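In Praise of the Table Nobody Cleared

My mother had a rule that a table must be bare before anyone left the room. She would stand in the doorway with a tea towel over her shoulder, and my brothers and I would ferry the homework, the cups and the half-done jigsaw back to wherever such things were supposed to live. The jigsaw went on a tray under the couch. We never finished a single one, and for 30 years I didn't wonder why.

I have been thinking about that rule again lately, as I suppose a lot of us have while working from whichever bit of the house will take a laptop. Everybody seems to be tidying. A neighbour of mine at Cadside has put her whole study into matching tubs, with labels, and she is so pleased with it that I haven't the heart to tell her she now spends her mornings opening lids. I have been to see it twice. It is beautiful, and I came home both times feeling vaguely ashamed of myself, and then I sat down at my own cluttered table and got more done before lunch than I had all week.

So I would like to say a kind word for the table that is in use. I don't mean the one that has been let go, with last month's bills stuck to the marmalade. I mean the table where a person is partway through something and has had the good sense to leave it out. There's a drink within reach, there's something to read, and there's a box with its lid up because you'll be wanting it again in a minute. Anyone walking past can tell that work is going on there, and most people, if they've been brought up with any manners at all, will walk around it.

The trouble with clearing up every time you stop is that you have to start again every time you sit down. I mend things, in a small way (clocks mostly, the odd radio, once a music box that played half of a tune I still can't place), and it took me years to notice that the hardest part of any job was the first quarter of an hour, when I was fetching it all back out and trying to remember which screw had come from where. When I stopped putting it away at night the jobs began to get finished. The screws were where I'd left them. So was my train of thought, more or less.

I'll grant that there are limits. Drinks are the weak point in my argument, and I came to grief over one in August a few years back, when a full cup of tea went into the works of a Bremano mantel clock that belonged to somebody else. I have been a firm believer in coasters ever since, and in keeping the cup on the side away from your elbow. If you share the table with other people it's only fair to keep to your own end of it as well, and to clear the lot on the day they want to eat there.

But within those limits, let it be. A drink, a good bright cover lying at the back, a blue box half open, and a little huddle of bits and pieces in black and red waiting their turn: I look at a table like that and I want to pull up a chair.

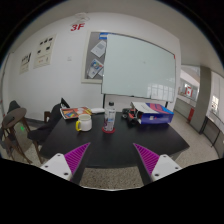 Raghda Rawashdeh read an early draft of this and wrote back that I was letting myself off very lightly. A table left out overnight is fine for whoever is doing the mending, she said, but somebody else has to look at it over breakfast, and after the 3rd or 4th morning it stops looking like work and starts looking like furniture. Her own answer is a big old tray. Everything lives on it just as it was left, and the whole lot gets lifted onto the sideboard when the table is needed.

I thought about that for longer than I'd like to admit. It is my mother's jigsaw tray, of course, only kept where a person can see it and not shoved under the couch to be forgotten. I think the sideboard may be the whole difference. I've been out to the shed to see if ours survived, and it has, with a bit of sky and most of a windmill still on it, and I am going to have a go at the rest this weekend before I put anything else on there.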